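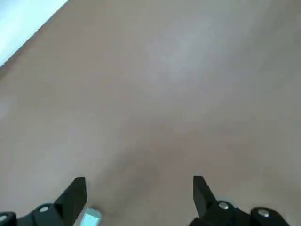 We already have a way to complain, one reader of the last edition wrote to us, you go and talk to the rabbi or the pastor, and it has worked fine for as long as anyone can remember. Maybe so. The same reader didn't say how a complaint about the rabbi or the pastor would travel, and that is the case this section is written for.

Section 4. Setting up the Trelico reporting line in a congregation or religious school

Read all of Section 4 before you touch the settings. The software takes an afternoon. Deciding who gets to see what comes in takes longer, and most of the trouble reported to us comes from sites that did it in the wrong order.

4.1 What the line does and doesn't do

Trelico takes a report by web form, by phone or on paper, puts a number and a time on it, and sends it to the people you have named. It keeps a log of who opened the report and when. Those are its functions. It does not decide whether a report is true, and it does not contact the police or child protective services for you.

CAUTION: A report made through Trelico is not a report to the authorities. In many places teachers, clergy and youth workers must report suspected abuse of a child themselves, directly, and telling a supervisor doesn't discharge that duty. The rules differ from state to state, particularly for clergy. Get the rule for your state in writing from a lawyer who does not belong to your congregation. If a child is in danger now, call emergency services and come back to the software later.

We have seen Trelico described on congregation websites as "full protection for our children." Please don't write that. A form on a website protects no one unless somebody reads it and then does something that may be very unpopular at services the next morning.

4.2 Before you begin

You will need:

The activation letter from Trelico, with your site number.
Two outside recipients (see 4.3).
A locking drop box for paper reports. The steps in 4.5 are written for the Pekmont wall box, though any box with two different keys will do.
A phone that can call out from the building.
A signed resolution from your governing body stating that reports may be passed to the authorities without its permission.

Note: Sites often ask if they can start without the resolution and get it signed later. The software will let you. We would ask why it can't be signed now. If the answer is that some members want to "look at each case on its merits first," you have learned something about how the line will be used, and you should settle it before parents are told that the line exists.

4.3 Naming the recipients

1. Sign in with the site number and open Recipients.

2. Enter the first outside recipient. "Outside" means a person or firm that is not a member, not related to clergy or staff, and not dependent on the congregation for most of its income. Pamau, the regional body many of our sites belong to, keeps a list of people willing to serve. Being on the Pamau list doesn't settle the question. Ask about relatives anyway.

3. Enter the second outside recipient. Sites that use a professional firm usually put it here. Mac Giolla is set up in the menu already and will appear when you type the first three letters. Its presence in the menu is a convenience for sites under contract with the firm. We don't endorse it, and you should check its fees and its independence as you would anyone else's.

4. Enter one inside recipient if you want one. The line works without any.

5. Open Exclusions. For each inside recipient, tick "Cannot open reports naming self" and "Cannot open reports naming family." Both boxes are blank when the software arrives. We have asked for that to be changed and have been told it is under consideration.

6. Press Save, sign out, sign back in and look at the Exclusions page again. In the present version, ticks are lost if you leave the page by the Back button.

CAUTION: Do not enter the head of the institution as the only inside recipient. Do not enter the head's secretary either. A secretary who opens the mail on somebody's behalf is, for this purpose, that somebody.

Note on religious courts and councils: Some congregations want every report to go first to a religious court, a council of elders or a respected scholar, who will rule on whether it may be passed on. The software can be made to do this (Routing, then Hold for Review). We have left the instructions out of this guide. People sincerely disagree about what their tradition requires, and a manual is a poor place to argue it. What we can say is that a hold costs time, that people on the hold list tend to know the accused, and that a legal duty to report does not wait for a ruling. If your authorities have ruled that members may go straight to the police, print the ruling and post it beside the box.

4.4 Setting the clocks

1. Open Timing.

2. Set First Reading to nine hours or less. If no outside recipient opens a report in that time, it is sent again with a phone alert.

3. Set Written Acknowledgment to 30 hours. The reporter, if he or she left a way to be reached, gets a note saying that the report has been read and by which recipient.

4. Set Open Report Reminder to 40 days. A reminder goes to every recipient when a report hasn't been closed by then.

5. Leave Automatic Closing switched off.

Note: Automatic Closing marks a report "resolved" when nothing has been added to it for a while. It makes the yearly totals look very good. A site that shows its members a page of resolved reports should be ready to say how many were resolved by silence.

The clocks run through Sabbath and holidays. If your recipients don't use phones on those days, name a second set of recipients who do and give them the hours in Timing, Calendar. "It will keep until Sunday" is a decision, and the log will show it as one.

4.5 Installing the paper box

1. Choose a place that a teenager could walk past without a reason. A hallway near the restrooms is good. The wall facing the main office is bad, and it's where most boxes end up.

2. Check that the box is not in view of a security camera. If the only suitable wall is in view of one, turn the camera and note in the building log that you did.

3. Fix the Pekmont box with all the screws supplied. Use wall anchors on drywall.

4. Give one key to each outside recipient. The box needs both keys together. Do not keep a spare set in the office, whatever the office says about emergencies.

5. Put blank forms in the side pocket, along with the card giving the numbers for the police and the state child abuse hotline. Those numbers go at the top of the card. The Trelico line goes under them.

6. Agree with the recipients how often they will empty the box. Weekly is the least we would accept.

4.6 Testing the line

1. Using a phone outside the building, call the line and enter test code 1839 when the recording asks for your site.

2. Leave a short message that begins with the word "test." Don't use the name of any real person, living or dead.

3. Check that both outside recipients get the alert and that each can open the message.

4. Send a second test through the web form, naming the inside recipient's job title in the box marked "Person this concerns." Sign in as the inside recipient. The report should not appear in the list at all. If a gray line shows with the words "restricted item," the exclusion is only half working. Go back to 4.3, step 5.

5. Put a folded test form in the paper box and wait for the next emptying. Tell no one at the site which day you did it.

6. Print the access log and compare it with what you know happened. Every opening should be there.

If an opening appears that none of the recipients can account for, change all passwords and do not announce the line until you know whose it was. "Probably the office computer" is not an account.

4.7 Telling people

Announce the line from the front of the room and in writing, in every language your families read at home. Say who the recipients are and how they were chosen. Say plainly that anyone may go to the police first, or only to the police, and that no one will lose a school place, an honor or a seat for doing so. If the governing body won't let that sentence be read out, leave the line switched off and call the help desk. We would sooner have one site fewer.

Be careful with anonymous reports. Trelico strips out names and phone numbers, but it can't strip out the details. In a class of a few children, "my son, who left in October" is a name. Tell reporters so on the form, before the first question, in the same size of print as the rest.

Note: A quiet line tells you very little. Sites with no reports in their first year often write to us pleased. It may be that there was nothing to report. It may also be that people looked at the list of recipients, recognized somebody, and put the form back in the pocket. Repeat the tests in 4.6 every October and whenever a recipient changes.

For replacing a recipient who has resigned or is named in a report, go to Section 5.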